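Two days at the Pustelthorpe games fair

The Pustelthorpe fair has moved from the old corn hall to the leisure centre on Clekcombe Road, and it is better for it. There were 40 tables this June, most of them small studios of one to five people, with a row of second-hand sellers along the back wall. Entry was £10 on the door. I got there when it opened at ten and the queue already went past the bike racks.

I started with Kopecký, a studio that has had a demo of its canal game at three fairs now. You run a narrowboat, carry goods between locks and repair the boat when it breaks. The build on show had a new map and a working day and night cycle. I played for twenty minutes and ran aground twice. Steering is much heavier than in the last demo, and the woman next to me gave up on it. Anežka Ševčík, the lead designer, said the weight will be adjustable in the finished game. A Switch version is planned for after the PC one, with no date for either.

Two tables along, Nerkar had a puzzle game about sorting post in a mountain village. It's slow and very quiet, and the sports hall was the wrong place for it. With headphones on it was one of the better things I tried. Each parcel has part of its address missing and you work out the rest from what the villagers say to each other. The demo stops after the fourth delivery round, just as it gets hard.
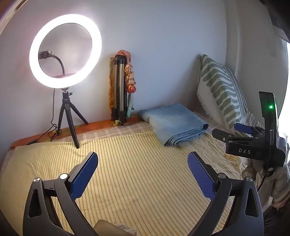

Babita Negi
Reviews and events writer

The talks were upstairs in the dance studio. Tatiana Vlček spoke for half an hour on porting a small PC game to consoles, most of it on memory and text size. She showed the same menu screen at six sizes and asked people at the back to put a hand up when they could read it. Hardly any hands went up before the fourth. Her own game sold 330 copies in its first month on PC and 2000 in the same period on console, which she put down mainly to a sale on the store.

Wendelin Auer followed with a session on level design for platformers. He ran out of time and skipped the part about checkpoints, so the questions were nearly all about checkpoints. The notes are meant to go on the fair's website.

I spent the second morning with the second-hand sellers. Prices for boxed handheld games were higher than last year, and loose cartridges were about the same. I bought a golf game with no manual and a spare stylus.

Vojtěch Ďurica, who runs the fair, told me the leisure centre is booked again for next year. He wants more tables but will need the second hall for that -- it is used for badminton at weekends and the club has not agreed yet.

Food was a van in the car park and the centre's own café, which closed at two on both days. The nearest shop is a ten-minute walk. Parking was free but full by eleven, and the bus from the station stops outside.

17 shares
6 comments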